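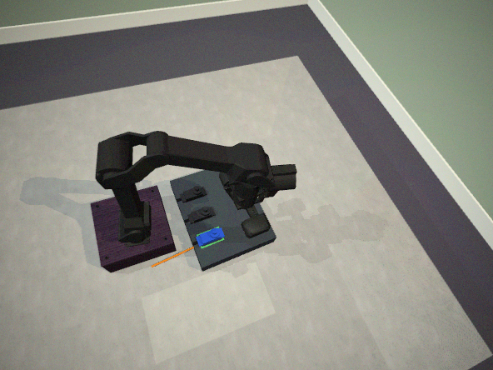
Farska Robotics Lab is sharing results from its August study on target selection in simulated assembly. The thread below summarizes the method and the main findings. (1/8)

The question was a narrow one. When several parts on a work board have nearly the same shape, how early in a motion does a learned policy commit to one of them? (2/8)

The team, led by Faraji Gachanja, trained policies entirely in simulation on a task family called Boltametti. The policy is told which part to approach. The other parts stay on the board as distractors. (3/8)

We ran 1,172 simulated trials. Board angle, part placement and the starting pose of the arm were changed between trials. Part color was changed separately, so that its effect could be measured apart from shape. (4/8)

Policies trained with a single fixed color for the target learned to follow color and paid little attention to position. When the target took on the same gray as its neighbors, success fell by 15 percentage points. (5/8)

Our revised training schedule, Skatex, assigns a new target color every six episodes. With Skatex the drop was three percentage points. Total training time did not change. (6/8)

Two limits should be noted. All results are from simulation, and contact between the fingers and the parts is modeled in a simple way. Aldo Caputo is leading the work on a better contact model, and trials on hardware will follow once it has been checked. We make no claim yet about performance outside the simulator. (7/8)

The task files, training settings and full trial logs will be released with the paper. Groups that wish to compare their own methods on the same boards may request early access through the Ghaffari project page. (8/8)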